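Home > Manuals > Allmont Dindine Display Shelf > Section 4

Section 4: Loading and Leveling Your Shelf
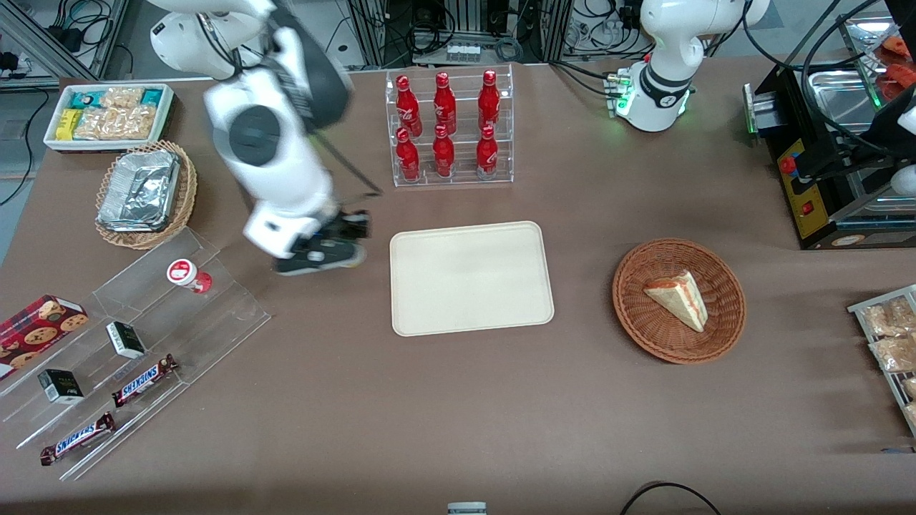
Perla Escobedo wrote to us that she loaded her Dindine from the top down the first time, and that it leaned forward a little until she started over with the lower tier. We're grateful she did, and we've rewritten the steps below with her letter in mind.

Before you begin, pick the spot where your shelf is going to live. A kitchen counter or sideboard is lovely, but do keep it well back from the edge, especially if you have little ones or a cat who likes to explore.

1. Wipe the surface with a damp cloth and let it dry completely.

2. Set the shelf down and press lightly on each corner. If it rocks, turn the adjustable foot on that side a quarter turn at a time (be patient here, a quarter turn goes farther than you'd think!).

3. Fill the lower tier first, working from the middle outward.

4. Fill the upper tier the same way, with the heavier pieces toward the back.

5. Press the corners once more, and adjust the feet again if you need to.

CAUTION: Each tier is made to carry up to 800 grams per slot. Please don't hang anything from the front rail.

NOTE: The feet have 51 millimeters of clearance between them, so a folded dish towel will slide underneath if you'd like to protect a soft wood finish.

Cleaning

Use lukewarm water, a drop of dish soap and a soft cloth. Skip the window sprays and anything with ammonia, which can leave a clear panel cloudy. Paper towels can scratch too, and once those fine lines are in there's not much to be done about them. For a replacement foot, ask for part 1525 and tell us which side it goes on.

Related
Section 3: Fitting the Panels
Section 5: Adding a Second Shelf
Srithong Wall Rail: Set-up Guide
Spare Parts and Returns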